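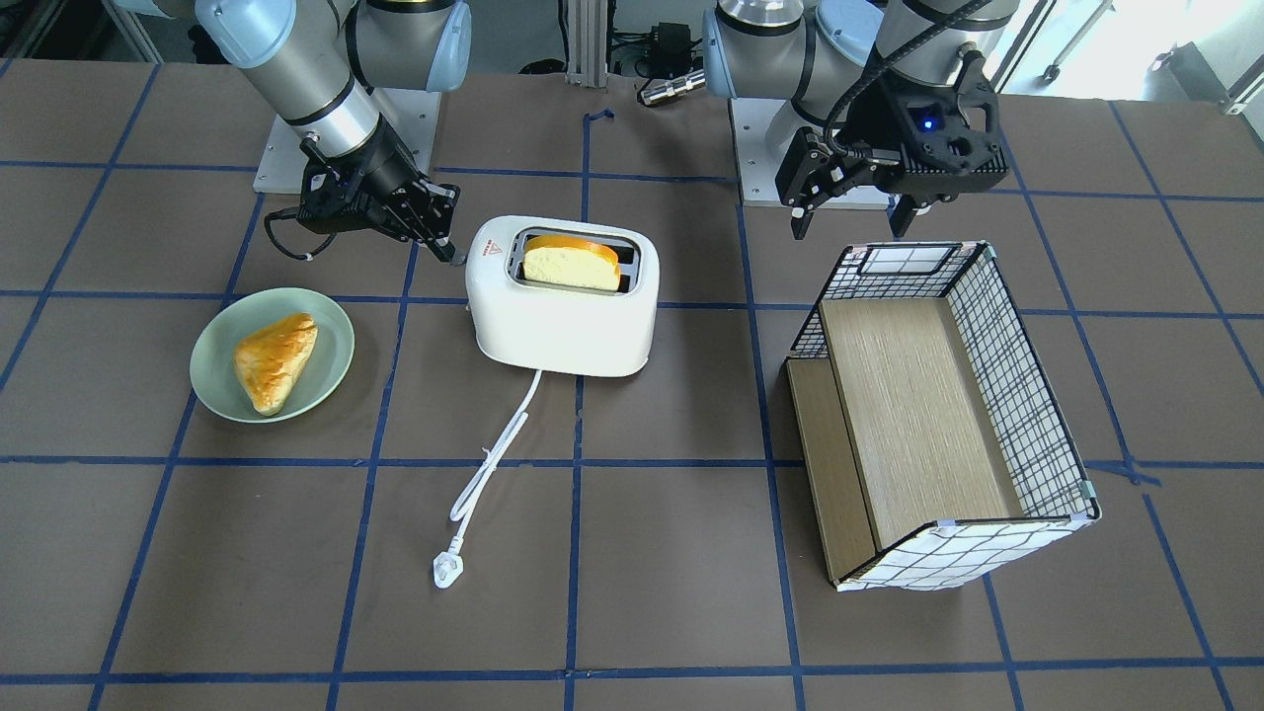

Grivell Workshop Members Release Plans for Two-Arm Tabletop Robot

Build files, parts list and wiring notes for the Yeon bench are free to download from June

Grivell, the shared workshop, today announced the release of full build plans for Yeon, a two-arm tabletop robot designed and put together by its members over 22 weeks of evenings.

The plans cover the mounting plates, the arm wiring, the control software and the layout of the work surface. They are meant for people building at home or in a workshop with ordinary hand tools and access to a drill press. No machine shop work is required.

Parts for the bench came to $1495, leaving out the arms, which the members bought secondhand. The parts list has 328 lines, most of them screws, spacers and cable ties, and each line gives a size and at least one substitute.

"We wanted a bench that someone else could copy without calling us," said Ingegerd Tveit, who led the build. "The first set of drawings was not good enough for that. Gun-woo redrew the plates and we started the instructions over."

Yeon is set up for kitchen and household tasks. The practice set so far includes a toaster, bread, pastries, plates and a storage basket. Members chose these items for the range of shapes and surfaces they offer, and because they are cheap to replace.

The tabletop is marked with a grid of blue tape. Builders use the grid to put objects back in the same starting place between runs and to note positions in the log. The instructions explain how to lay the tape square to the mounting plates, a job that takes two people and a long straightedge.

The control software, named Retix, runs on a desktop computer and handles both arms from one program. It was written by Tín Hoàng and Ngân Vương. Version 3 is included in the release and adds a slow mode for first tests, a shared stop for both arms and a plain text log of every run.

"Slow mode is what I would tell people to use for the first month," said Hoàng. "Most of our bent fingers came from going to full speed too soon."

Cable routing gets its own chapter. Early versions of the bench lost time to gripper cables that pulled tight when an arm turned at the wrist, and the plans now give a slack length for each joint. A separate page covers appliance cords – where to run them, when to leave them unplugged, and how far to keep them from the grippers.

Grivell will hold an open evening at the workshop in June, starting at 7 p.m. Raymonde MacDonald will take visitors through the assembly steps, and printed copies of the instructions will be available at cost.

A second project, Sturnex, is in the planning stage. It will put a single arm on a rolling cart and use the same software.

Press contact: Raymonde MacDonald, Grivell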